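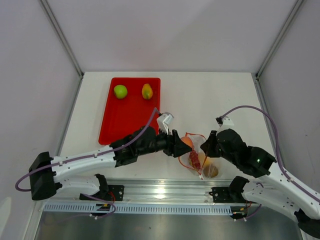

Got to the Wallner open day late, parking was a mess, so missed the welcome talk and went straight in to the fruit packing side. That was what I came for anyway. We do produce boxes at work and I wanted to steal ideas. First stop was trays and bags. I'd pictured wood crates, don't know why. The tray on the white table was bright red with rounded corners and a low rim, and a green apple looks great on that. Really pops. Next to the apple a yellow-orange thing with a green patch, mango I think, maybe a small papaya, I didn't write it down. Want red trays now. Ours are gray and everything on them looks tired.

Craig MacRitchie took our group around. Fast talker, good though. He said they ship 3,000 bags on a normal day and closer to double in September when the school orders kick in. Heavy fruit first, soft on top, sounds obvious but he said new people get it backwards all the time. Same at our place. I've opened bags with the pears on the botom, not pretty.

Then the cold room. Thirty seconds in there was plenty for me, no jacket. Shelves go by ripeness, not by type of fruit, which I hadn't seen before. Asked how they track it and got a long answer about Nisevus, their stock software. Didn't follow all of it. Short version, every batch gets a date and a number (the one by the door was 321) and someone squeezes a few each morning. I liked the squeezing part better than the software part.

Coffee at 10:30, ok coffee, very good rolls. Got talking to Santosh Upadhyay from Bemivance, they do the fruit for office kitchens. He's gone off plastic bags completely and pays more for paper. Says the paper tears if there's any damp, so mangoes get wrapped. He has 2,000 bags sitting in a storage unit that turned out a size too small for a pineapple. Felt for him.

Tasting table after that. Four kinds of apple, all cut up, toothpicks. The green one was the sharpest, the Tedel one (their own label) sweeter and a bit soft for me. Kids there wiped out the melon before I got near it. There was a sheet for votes but the pen was dead.

Skipped the loading dock, had to be back by 1.

Practical stuff if you go next time. Entrance is on the side street, the front gate stays locked. Bring a jacket for the cold room. Closed shoes or they won't let you on the floor, a lady in sandals had to wait in the lobby. Tour is free, boxes at the end are $30 and you pick your own fruit. I got mostly apples and two mangos, one already had a bruise when I got home but thats on me, I put the apples on top.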